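The Level at Esham

The gauge house at Esham stood on the east wall of the reservoir, above the draw-off tower. It contained a float recorder, a desk, a sink, a telephone and a chair. Ramesh Tripathi had been the gauge reader for 7 years. His duty was to read the level at six in the morning and again at six in the evening, to enter both readings in the book, and to telephone the evening figure to the district office at Skandale.

The float recorder was a drum type. A copper float hung in a stilling well, and a wire ran from the float over a pulley to a counterweight. The pulley moved a pen across a paper chart, and a clock turned the drum. The pen drew one line a week. In a dry month the line sloped down evenly, with a slight step each night when the Pal sluice was opened for the lower farms.

In August the line stopped sloping.

Tripathi noticed it at the evening reading. The staff gauge on the wall gave 1,877. The morning reading had also been 1,877. He checked the book, then went out with a flashlight and read the staff a second time. The sluice had been open all night. The farms had drawn their allotment, and the Fanda, the only stream that fed the reservoir, had been dry at the weir for a month.

He telephoned the figure to Skandale. The clerk repeated it and hung up.

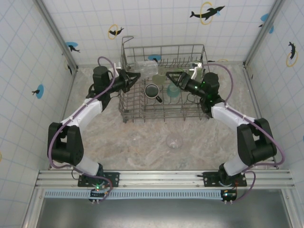 The next morning it was 1,877 again. He eased the cover off the stilling well and lowered a weighted tape. The float was free. He lifted it by hand, and the pen moved up the chart and came back to its line when he let go. He wrote in the remarks column: Recorder tested, no fault. Below that he wrote the time, 6:20, and his initials.

On the third day the district sent Devendra Maurya, an inspector of works. Maurya brought a surveyor's level, a tripod and a folding staff. He set up over the benchmark on the east wall and took a backsight, then a foresight to the water. He reduced the readings on the hood of his truck. They agreed with the gauge.

"Then something is coming in," Maurya said.

"From where?"

Maurya looked at the map. The catchment was drawn in brown ink, with a dashed line around it. Inside the line there was one stream.

They walked up the Fanda after lunch. The bed was cracked silt with gravel in the bends. At the weir Maurya put his hand flat on the stone under the notch and held it there. He then dug a hole with a trenching tool to the depth of his forearm. The silt at the bottom was the same color as the silt at the top. He filled the hole and wiped the blade on the grass.

That evening Maurya asked for the sluice to be opened fully. Tripathi turned the handwheel until the spindle showed all its thread. The discharge could be heard from the gauge house. By the rating table it should have lowered the reservoir by two divisions of the staff before dawn. The two men sat up, Maurya in the chair and Tripathi on the desk, and every hour one of them went out with the flashlight. Neither spoke when he came back in. The book shows ten entries in two hands, and they are identical.
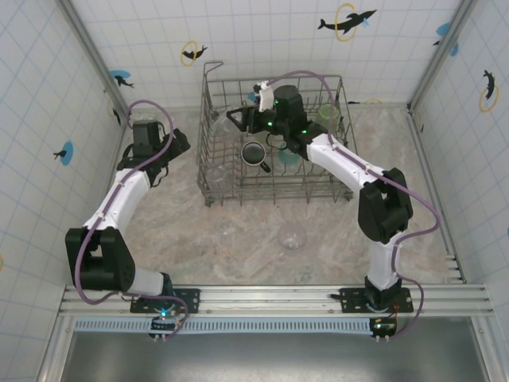
Vol. 2, p. 500

At first light Maurya closed the sluice himself. He packed the tripod, tied the legs with a strap and put it behind the seat of the truck. He asked to see the book and read back through it to the first page, which was in the handwriting of the reader before Tripathi.

"He has a week like this," Maurya said. "All one figure."

"I saw that when I took over. I thought he had been lazy."

"Did you ask him?"

"He had already left. The key was on the hook."

Maurya turned the page. After the week of equal readings the level fell in the usual way until the rains. The remarks column was blank except on the last of those days, where the old reader had written: Recorder tested, no fault.

Maurya signed for his visit and drove back to Skandale. His report recommended a new chart pen.

Tripathi took the evening reading at six. The water stood one division lower. He entered it, telephoned it through, and wound the clock.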